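Coats, bikes and a very full calendar: students at Nuttall pick their own causes

I'm Hayley Bramwell, I run the youth projects at Nuttall Community College, and I'm thrilled to say our autumn service scheme, Kunonside, is back in September! We've got 49 students signed up in 6 teams (last year I was begging people in the corridor), and every team has chosen something local to sort out.

One lot are pestering the bus company for a later service, another is teaching grandparents to video call, and the Trindurel team want to get secondhand school uniform to families without any fuss or forms. They've already got 492 items promised, which is brilliant, and slightly alarming for whoever does the ironing.
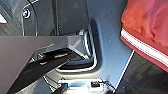 Close-up with the grey panel behind.

Neris, the small charity that helps with our costs, is giving each team £400 to spend how they like, receipts please. Terence Wainwright from Neris will be at the launch and has promised me a short speech. We'll see!

"I came for one meeting and stayed until the lights went off," Terence told me. "They had better questions than I did."

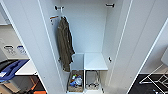
Come along

The launch is in the main hall at 6.30pm, and parents, neighbours and nosy former pupils are all welcome. If you'd like to mentor a team or donate uniform, ask for me at reception.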